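Chapter 3
Units, Servings and Other Arguments

In the town of Dinley, a church supper once served 54 people a rice pudding that could be cut into squares and carried home in a coat pocket. The recipe had been doubled, then doubled again, by three cooks who agreed on every number in it. They did not agree on what a cup was. One used a measuring cup, one used a teacup, and one used whatever was nearest the sink.

This chapter is about that kind of trouble. Chapter 2 dealt with counting, where the main risk is losing your place. Measuring is harder. To measure something you need a unit, and a unit is an agreement between people, many of whom were not in the room when it was made.

For most of history, people measured with what they had on them: feet, hands, a good long stride. This worked well enough as long as you did business with yourself. Once a tall merchant sold cloth to a short one, there was a discussion. Towns got tired of the discussion and put up an official length of iron in the market square, which gave everyone something new to accuse of being wrong.

Cooking held out longer than most trades. Old household recipes ask for "butter the size of an egg" and leave the size of the egg to your conscience. Even now the word "cup" does two jobs in the kitchen. It names a fixed amount, and it names a thing you drink from, and the two have never been properly introduced.
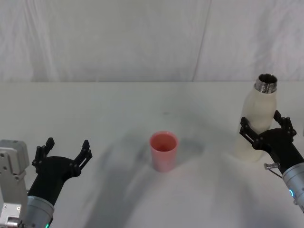 Figure 3.1 A small pink plastic cup. Its name tells you nothing about how much it holds.

Suppose you fill a drinking cup with flour and call the result "one cup." You have measured something, and you can measure it again tomorrow with the same cup and get close to the same answer. What you can't do is phone your sister and tell her how much flour to use. Your unit is consistent but it isn't shared. We will keep these two ideas apart all through the chapter, and the exercises will try to get you to mix them up.

Flour makes matters worse by being squashable. Spoon it in lightly and you get one amount; pack it down and you get quite a bit more in the same space. This is why the Boonyarit bakery, whose order sheets we will borrow in Section 3.2, weighs everything, including the raisins - a policy that has cost it some friends.

By the end of the chapter you should be able to convert between common units, tell volume from weight without sulking, and scale a recipe for 12 so that it feeds 54. You will need a ruler, a kitchen scale and any cup you like. Write down which cup you picked.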